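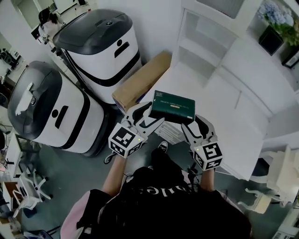 Grostier Handheld Gripper Pair
Equipment page – updated Nov 10, 2022

The Grostier pair consists of 2 hand-held grippers, left and right, for recording manual handling tasks that will later be assigned to a robot arm. Each gripper carries a marker cube at its base for position tracking. The pair is offered by Tisusley to laboratories, colleges and integrators planning a first automation cell.

Planning your purchase
Customers are advised to budget for the recording stage separately from the arm itself. A site that records its own tasks first is better placed to judge the reach and payload it needs – and often the number of arms.

Suitable work includes lifting and turning small cartons, sorting packaged goods, and shelf stocking. Recording may take place in an ordinary office or workshop, and no safety fence is required for the hand-held units.

Ordering information
Item: Grostier pair, white, with marker cubes
Part number: 183
Rental: $400 per week, one-week minimum
Replacement finger set, black: $111
Carrying case: sold separately

Purchase prices are quoted on request. Educational customers should state their status when asking for a quote. Orders that include the Picard tabletop arm are shipped together from our Drundedness warehouse.

Rental bookings for May are now open. Units must be returned with both marker cubes attached – missing cubes are billed at the current list price.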